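4. Folding as a household practice

4.1 What counts as a folded cloth

Most written guides to laundry treat folding as a short step at the end of the work. The washing and the drying get the diagrams and the tables, and the folding gets a sentence. The people we interviewed did not see it this way. In the 46 households that took part in the Pernley study, folding was the part of the laundry that people had the most to say about, and the part they disagreed about most often inside the same home.

We began with a simple question: when is a cloth folded? Participants were handed a cloth and asked to put it away as they would at home. They were then asked to say at what point they would have been willing to stop. The answers fell into two groups. One group judged the cloth by its edges. For them a cloth was folded when the edges met, even if the middle was uneven. The other group judged it by its size, and was content once the cloth would fit where it was meant to go. A participant in the second group told us that she had never looked at the edges of a kitchen towel in her life and did not plan to start.

The distinction matters for how we read the rest of the material. An edge folder and a size folder can produce bundles that look alike on a shelf, but they get there by different routes and they complain about different things. Edge folders complained about cloth that had lost its shape in the wash. Size folders complained about shelves.

4.2 Finding a corner

Before any fold can be made, the cloth has to be opened, and opening starts with a corner. We call this the search stage. It is hardly mentioned in the earlier work by Azevedo on linen storage, where the cloth is assumed to be flat already. In our sessions it was often the longest stage, and it was the one participants were least able to describe afterward. Several said that they "just picked it up." The session notes show something slower. People lifted a part of the cloth, looked at it, let it drop, and lifted another part.

Three ways of starting were common. Some people took hold of the first corner they saw and let the weight of the cloth pull the rest straight. Some held any point of the edge and ran the other hand along it until they reached a corner. A smaller group spread the cloth on the table first, pushing it outward from the middle, and only then went looking for corners.

The first way is quick with small cloths. With a larger one it runs into the problem seen in Figure 3. A single raised corner puts the fabric near it under some order, with the creases running away from the held point, but it does much less for the parts lying farther off. These stay as they fell. The middle keeps its ridges, and a loose flap can lie flat on the table with its tips pointing in different directions, so that it takes a moment to tell which tip is a true corner and which is only a bend in the fabric.
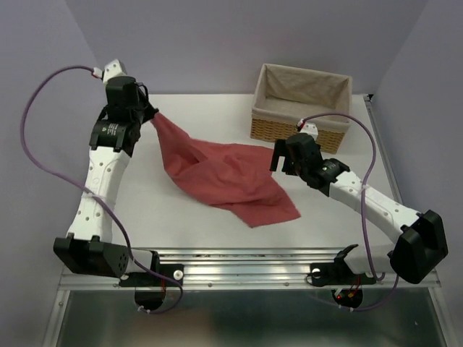
Figure 3. Red cloth with one corner raised and the rest still crumpled on the tabletop. Lined wicker basket at the rear.

We use the term false corner for a bend of this kind. False corners were a regular source of trouble in the sessions. A participant who took one for a real corner would make the first fold, find that the edges did not meet, and have to open the cloth again. Edge folders caught the mistake at once. Size folders sometimes went on to the end and put away a bundle with a triangle sticking out of it. When we asked about the triangle, most said it would be pressed flat by whatever went on top.

Color and surface play a part here too. On a plain matte cloth the hem is hard to tell from a crease, and people found it by touch. On a cloth with a printed border they found it by eye and were less likely to pick up a false corner. We did not set out to test this and we had only 2 printed cloths in the set, so we report it as something worth looking at later.

4.3 The table

Participants at home folded on beds, on sofa arms, on the lid of the washing machine, on their own knees, and in the air. Few had a table that was kept for the purpose. In our sessions everyone was given a clear white tabletop, and many remarked on it. The usual comment was that it was nice to have the room. The second most usual comment was that the cloth slid.

Sliding changes the work more than we expected. On a bed, a cloth stays where it is put, and one hand can hold a corner while the other smooths. On a hard smooth top, pulling one corner may bring the whole cloth along. Participants dealt with this by leaning a forearm on the fabric or by folding toward the body, so that the pull of one step was undone by the next. A few gave up on the table and folded against the chest, as they did at home, using the table only to set down the result.

A hard top also has its advantages. Ridges are easier to smooth out against it, and an uneven edge is easier to see. Edge folders liked the table more than size folders did. This fits with the account given above, and it may also explain part of the quarreling reported in shared homes. An edge folder who works on a bed is working on a surface that hides what he or she is looking for.

4.4 The basket

The basket has a place in nearly every account of laundry we collected, but its job varies. In some homes it is for carrying only, and anything left in it is unfinished work. In others it is where clean cloths live, folded or not, until they are used. People in the Cabanatuan group were more likely to hold the first view, and people in Pernley the second, although both views were found in both places and sometimes under one roof.

Where a basket is used for keeping, its shape decides the fold. A rectangular basket asks for flat bundles that can be stacked or stood on edge. A round one takes rolls more easily, and some participants who said they never rolled a cloth did so when given a round basket. The lining also has an effect. Bare wicker catches on loose threads, and people who owned unlined baskets tended to place the cloth in from above. With a fabric liner they were happy to slide it down the side. Liners bring their own small task, though, as they wrinkle and creep, and the part folded over the rim has to be pulled straight again. Two participants straightened the liner before every cloth.

Distance was the other point raised. We placed the basket at the far side of the table so that it would not be in the way of the cloth. Many participants moved it closer before they began, and some moved it to the floor. When asked why, they said that a folded cloth comes apart if it is carried too far — an odd thing to hear about a reach of an arm's length, but one that came up again and again. Looking at the notes, we think they were right. The second hand is often needed for the next cloth while the first is still putting the last one down, and a bundle held in one hand opens at its loose side.

4.5 Leaving it unfolded

We had 200 session records in which a participant handled at least one cloth. In a number of these the cloth was never folded in either of the senses set out in 4.1. It was opened, shaken, gathered up again, and put in the basket. We first marked these as incomplete. After the follow-up interviews in January we changed this, as it was clear that the participants regarded the cloth as dealt with.

Their reasons were practical. Cleaning cloths were going to be crumpled again within the day. Cloths for the car were kept in a bag. A participant from the Gokden building said that she folded what guests might see — towels, napkins, the good tablecloth — and dropped the rest in the basket. Opening the cloth first was still thought to be necessary, even where no fold followed. It let people check for stains and holes, and it kept a smaller item from being lost inside a larger one. The search for a corner is therefore part of the work in these cases as well, and we have counted it in the stage lengths given in the next section.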